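4장. 원격 조작으로 시연 기록하기

4.1 시작하기 전에

Flinine 조작 콘솔의 소개 자료에는 "몇 번만 보여 주면 로봇이 배운다"고 적혀 있습니다. 이 설명서에서는 그 문장을 잊어 주십시오. 시연이 깔끔해도 학습 결과가 엉망인 경우가 있고, 그 원인을 콘솔 화면만 보고 알아내기는 어렵습니다. 아래 절차는 나쁜 시연을 걸러 내는 데 도움이 될 뿐, 좋은 정책을 보장하지 않습니다.

주의: 비상 정지 버튼은 조작자의 손이 닿는 곳에 두십시오. 시연 중에는 다른 사람이 작업대 위로 손을 뻗지 않게 하십시오.

4.2 작업대 준비

1. 고정 카메라를 켜고 작업 물체가 모두 화면에 들어오는지 확인합니다. 물체를 들어 올렸을 때의 높이까지 확인해야 합니다.
2. 케이블이 팔의 이동 경로에 걸리지 않는지 봅니다. 카메라 앞을 가로지르는 케이블은 되도록 치우고, 치울 수 없으면 모든 시연에서 같은 자리에 둡니다.
3. 냄비 과제에서는 전원 플러그를 뽑고 물을 넣지 않습니다. 가열 기능은 이 과제에 쓰이지 않습니다.
4. 그리퍼 힘을 8 N으로 설정합니다. 기본값은 무른 물체에는 너무 세다고 보는 편이 안전합니다.

4.3 시연 기록

5. 콘솔에서 '새 과제'를 누르고 이름을 입력합니다. "옥수수를 냄비에 넣기"처럼 동작과 목적지를 모두 적으십시오.
6. 페달을 밟아 기록을 시작하고, 옥수수를 하나씩 집어 냄비 위로 옮깁니다.
7. 냄비 테두리 위에서 자세를 맞춘 다음 내려놓습니다. 테두리를 스친 시연은 성공했더라도 '보류'로 표시합니다.
8. 페달을 다시 밟아 기록을 끝냅니다. 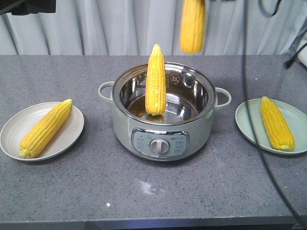 그림 4-1. 옥수수 옮기기 과제. 하나는 냄비 안에 서 있고, 하나는 공중에 있으며, 양쪽 접시에 하나씩 놓여 있다.

참고: 그림처럼 공중의 물체가 흐리게 찍힌 프레임은 물체의 윤곽을 판단하는 데 쓰지 마십시오. 자동 품질 점수는 이런 프레임을 제대로 가려내지 못할 때가 많습니다. 점수가 높아도 영상을 직접 재생해 보십시오.

4.4 검토와 저장

9. 기록을 느린 속도로 재생합니다. 조작자가 머뭇거린 구간도 로봇에게는 따라 할 동작입니다. 긴 멈춤이 있으면 잘라 내지 말고 다시 찍습니다.
10. 접시와 냄비의 위치를 조금씩 바꾸어 5~8단계를 되풀이합니다. 같은 배치로만 250회를 모은 자료는 그 배치를 외우게 할 뿐입니다.
11. Prokolon 형식으로 내보냅니다. 파일 하나에 2,000프레임까지 들어가며, 넘는 부분은 경고 없이 잘립니다. 내보낸 뒤 마지막 장면을 꼭 확인하십시오.

주의: '자동 보강' 기능은 꺼 두십시오. 좌우를 뒤집은 영상에 원래의 관절값이 그대로 붙는 문제가 있으며, 다음 판에서 고친다는 말은 지난 판 설명서에도 있었습니다.

관련 항목
Fakir 그리퍼 손가락 교체
고정 카메라 보정
오류 코드 260: 페달 신호 없음
Jindside 작업대 조립 안내
손으로 팔을 잡고 가르치기(직접 교시)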